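Winter Weather Readiness Check, Trotstead Station
Wed 10 December

We have another round of sleet and snow lined up for the weekend, so I went through the whole list last night and again this morning with a thermos in one hand. Same list as October, plus my comments. If you run a backyard station of your own you're welcome to borrow it and change whatever doesn't fit your place.

OUTSIDE

1. Rain gauge funnel and inner tube removed for freezing weather
Done. I left the inner tube in one winter and it split right down the side, so now it comes in the first time I see a low below freezing in the forecast. The big outer cylinder stays out to catch snow.

2. Outer cylinder free of cracks
OK. There is a scratch near the base that has been there for ages and hasn't grown.

3. Snow board level, painted white, marked with a flag
Needs work. The board is fine but the flag is gone (wind or squirrels, take your pick). I'll put a new one out before Friday. Please flag yours! Hunting for a white board under fresh snow is a miserable way to start a morning.

4. Temperature sensor shield clean, nothing nesting in it
Cleaned. Wasps had moved in on the bottom plate over the summer and left me a lovely mud apartment building. Readings looked okay the whole time, but I feel better with it gone.

5. Wind cups spin freely
Mostly. They turn fine in a breeze and get a bit sticky starting from a dead calm. The Brerner unit is old and I've decided to live with it until spring, because I am not going up a ladder in December for a bearing.

6. Mast and guy wires tight
OK. One turnbuckle took half a turn. If we get the ice that one of the models is hinting at, this is the item I'd worry about, so I'll look at it again the evening before.

7. Ladder stored and locked
Yes. See number 5.

8. Walkway to the station clear, ice melt in the bucket
Bucket is full. I use the 30 pound bag and it lasts me most of a season if I'm not heavy-handed. Last year I was heavy-handed. The grass on that side still hasn't forgiven me.

INSIDE

9. Console batteries replaced
Done, both of them. I write the month on the side with a marker.

10. Console and phone app agree
They do now! The Sallel app was showing pressure a good bit lower than the console and I spent a whole evening blaming the sensor. The elevation was set wrong. I'd typed it in as 82 feet when we sit at 1637, so of course it was nonsense. Check this one even if you're sure.

11. Backup power charged and tested
Charged, and I pulled the plug to test it. The console and router stayed up for 2 hours before I got bored and plugged them back in. Good enough for me.

12. Flashlights and headlamp working
Headlamp yes. One flashlight had leaky batteries, so that one is in the trash. New one is on the shopping list.

13. Carbon monoxide alarm tested
Tested, loud, scared the dog. If you heat with anything that burns, or you run a generator (outside, well away from the windows, always), don't skip this. 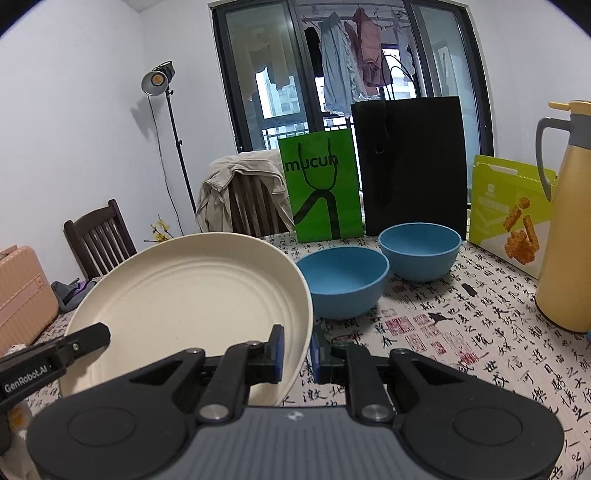

14. Water and easy food on hand
Fine for several days. We lost power out on the Meesuk road last winter and I learned that I own a great deal of soup and only one can opener that works. There are two now.

15. Paper log and pencils by the back door
Yes. Pencil, please, not pen. Ink quits on you in the cold and then you're standing there scratching at a wet page trying to remember whether it was four inches or five.

16. Snow stick and ruler where I can find them
Ruler, yes. The snow stick was in the garage behind the beach chairs.

STILL OPEN

Flag for the snow board (3). Guy wires one more time (6). New flashlight (12).

As for what's coming, I don't have a snow total for you yet and I'm not going to pretend I do. The track is still wobbling, and a small shift north or south decides whether we measure this one or just listen to it rattle on the windows. I'll have a better idea once tomorrow evening's model runs are in, and I'll put up a first map then if they've settled down at all.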